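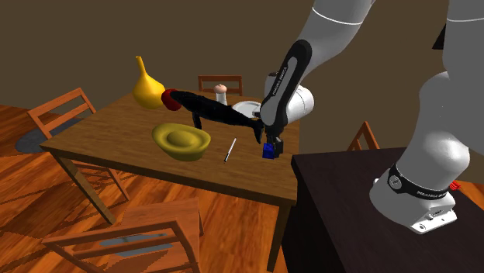

I'm refinishing a pine kitchen table and can't settle on a stain. The old finish was orange and had gone sticky near the chairs, so I stripped it and sanded to bare wood over two weekends in November. What I'm after is the warm medium brown of the tabletop in the picture, with the grain still showing. I tried Trudel oil stain on the underside and it came out in dark patches, like spilled tea. Is that the stain, or the pine, or me? We eat at this table every day, so the top coat has to hold up to hot plates and a lot of wiping.
sandedtwice

It's the pine. Soft wood drinks stain unevenly, especially around knots. Brush on a pre-stain conditioner, wait as long as the can says, then stain while it's still within the time window. A gel stain is easier to control because it sits closer to the surface. Wipe it on thin and wipe it off with the grain. If it's too light the next day, do a second coat. Don't go finer than 150 grit before staining or the color won't take much.

For the top coat I used three coats of oil-based polyurethane in satin on mine, with a light scuff between coats. Give it a few weeks before you put a tablecloth on it. Use trivets anyway. No wipe-on finish likes a pan straight off the stove.
Clanditz Woodshop

I'd just paint it. Pine is always going to look like pine.
porchlight_267

Agree on the conditioner. One thing to add is that the underside may not match the top, so your test could be off. Mine had old glue under there and it blotched no matter what. Try a spot on top where a placemat usually goes, and sand it back if you hate it. Let the oil rags dry flat outside, too. They can catch fire in a pile.
mudaliar_road

Zandon Help > House and Yard > Furniture > Refinishing
Last updated: Fri 4 December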